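Balance path set by Sinness, reviewed after a September of daily use

Quick one, kids are due back in 20 minutes.

We run a small play space in Baltow, one room and a yard, ages two to six mostly. Bought the Sinness balance path for the yard corner where the old spring horse used to be. 11 pieces: domes, two planks, a wobbly disc, a curved beam. Paid 600 for the lot, delivery extra, which hurt.

Good stuff first. Domes grip. Rain, sand, spilled juice, they stay put. The planks click onto the domes and a four year old can do it alone, and they DO, and then they rebuild the whole thing and charge their parents to cross. Best hour of the week. Defne Çınar from the Bukitz playground group came by to try it and went around three times herself, in a skirt.

Less good. The wobbly disc is too easy for the big ones and scary for the little ones. Sits in the grass. Also the green has faded alot already, the orange hasnt. Instructions are one sheet, no words, tiny drawings. Took me two goes to get the curved beam the right way up.

Weight limit is 60 kilos per plank says the box. Dads ignore this. So far so good.

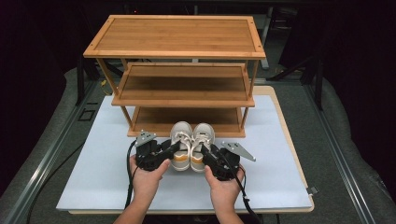 Barefoot or shoes? Barefoot is miles better on the domes, they've got little bumps and the kids love the feel. Which means shoes everywhere, so sort that out before you open the box. A three-tier bamboo rack like this one would do it, low enough at the bottom for small hands, and canvas lace-ups can just go side by side in front when it fills up. Put it by the gate, not by the path, or someone trips.

Compared to the Ayaaba one at the library garden: theirs is prettier, ours gets used more. Theirs doesnt come apart, so once you've done it you've done it.

Would buy again, minus the disc. Ask if they'll sell it without. I didn't think to.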